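Print this page | E-mail this page
Last updated: September

Section 4: Setting a child's place

By now you've got the table wiped down and the cupboard sorted (if you haven't, go back to Section 3, I'll wait). This is the bit I like best. I wrote it for the families who pick up one of our Skitico mealtime kits, but it works with whatever's in your drawer at home.

You'll need a placemat, a plate, a cup, a spoon and one other utensil. A printed mat is my favourite for little ones. Mine has cars and trucks all over it and has been through the wash more times than I can remember.

4.1 Lay the mat

1. Give the table a quick once-over with a damp cloth and dry it off. Crumbs under a mat make lumps, and lumps make wobbly cups.

2. Put the mat down square to the edge of the table, long side towards the child.

3. Smooth it from the middle outwards with the flat of your hand. If the corners curl, roll the mat the other way for a minute and try again.

Note: Don't fuss over which way up the pictures go. On a lot of these kids' mats the vehicles are printed in every direction, so some will be on their roofs whatever you do! Sipho Masilela, who tested the first kit with his twins, spent a whole breakfast turning his around before he gave up.

4.2 Plate first

4. Set the plate in the centre of the mat. A darker colour is handy against a bright print, and a bit of a raised rim gives small hands something to push peas against.

5. Check there's a strip of mat showing on both sides. You want room for the cutlery to sit on the cloth, well clear of the rim. If your plate swallows the whole mat, swap it for a side plate.

Caution: If the plate has come straight out of the dishwasher or the microwave, let it cool before it goes anywhere near a child's place. The same goes for anything you're about to put on it.

4.3 Cutlery and cup

6. Spoon to the right, bowl pointing away from the child, handle towards them. 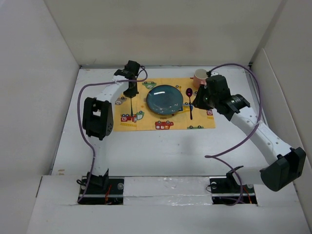

7. The other utensil goes on the left, lined up with the side of the plate. Leave a finger's width between the two so it can be picked up without a clatter. Left-handed child? Switch the two over and carry on.

8. Stand the cup at the far right corner of the mat, behind the spoon. It's within reach there, but an elbow has to work pretty hard to find it. My colleague Njål Öberg puts his kids' cups right off the mat and on the bare table, and we have agreed to disagree.

Note: Fill the cup last, and only halfway. For most preschoolers 150 mL is plenty, and it's a much smaller puddle if it goes over.

4.4 Letting the kids do it

Once you've set the place a few times, hand the job over. Start with just the spoon, then add a piece each week. Ours had the whole thing down by the fourth Thursday, apart from a habit of putting the cup in the middle of the plate (she thought it looked fancy, and fair enough).

If a piece goes missing from your kit, quote part number 3242 when you write to us and we'll know which set you've got. Clearing away and washing up are in Section 5.

Share (8) | Comments (4)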